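Mustero Fund, quarterly progress note
Project: Clolleck stockroom and shop floor refit
Period: to end of June
Submitted by: Clolleck project office

Status in short

On track for the floor, behind on the labels. Spend is inside the line we agreed with you. Sorry this is late, the Wustura delivery landed the same morning I'd set aside for writing it.

What got done

Old slatwall is out. Took longer than planned, the anchors were set in two different kinds of plug and half had to be drilled. Holes filled, wall painted twice on the long side and once on the short side. Short side still needs its second coat.

New perforated panels from Fragkou are up. White, as agreed in the spring. We went with their standard hole spacing and not the wide one, so the hooks we already owned fit. Saved us a reorder. 30 panels ordered, 27 usable, the other three came with bent corners and Fragkou is replacing them at no charge. Replacements not here yet.

Lighting finished. Big difference in the afternoons, the back of the room used to be hopeless after 4.

Caps moved first, before shirts or bags. They were the worst of the old layout, stacked in cartons and crushed half the time, and the returns were mostly bills with a crease in them. They're on hooks now, black ones all together down the one side, three rows, top rail close to the ceiling. Plain ones make up most of it, the logo stock gets mixed in for now until we settle where it should go. 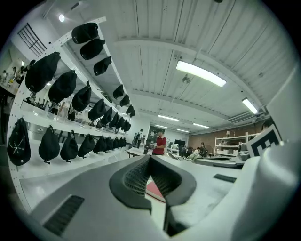

The floor team wrote back on the draft layout that the top row is too high for anybody under average height and they don't want to be fetching the step for every customer. They'd like it kept for overflow only and the sellers brought down to the middle. Also that hanging bill down is fine for storage but customers want to see the front of the cap, so could the bottom row at least be turned. Fair on both counts. We're going to try the overflow idea first as it costs nothing, then look at turning the bottom row once the longer hooks are priced.

Other comments from the same round: they like that you can see a gap as soon as something sells. Restocking used to mean opening cartons to find out. Now it's a walk down the aisle. No numbers on this yet, will have them next time.

What's late

Labels. Shelf strip labels were meant to be on by now. Printer ribbon was the wrong width, reordered, wrong again. Third one due Wednesday. Until then it's handwritten tags on the bin ends, which work but look it.

Stock list. Still two versions going round. The one in the shared folder is the right one, the printed one by the door is old and shoud come down.

Shirts and bags. Not started on the walls. Waiting on the short side paint and the replacement panels.

Training. One session held, 14 people through. Second session moved to next month becuase of the delivery.

Money

Panels, hooks, paint and lighting all invoiced. Panels and lighting paid. Hooks came in under, paint went over (the second coat wasn't in the original quote, our miss). The two more or less cancel out. We'd like to carry the small remainder into the label line if Mustero is ok with that, please confirm by email so we have it in writing.

Invoices are in the folder, named by supplier. The Wustura one is missing a page, have asked for it.

Risks

Weight on the top rail. Fine with caps. If anybody starts putting boxed stock up there it won't be. Sign going up.

Fragkou lead times are slipping. Last order took 30 days door to door. If we need more panels for the bag wall we have to order early, probably before the next report.

Next period

Short side second coat. Replacement panels up. Shirts, then bags. Labels on everything. Price longer hooks. Second training session. Take down the old list.

Need from you: a yes or no on the carry over, and whether you still want the site visit before the bags go up or after. After would suit us better but either can be made to work.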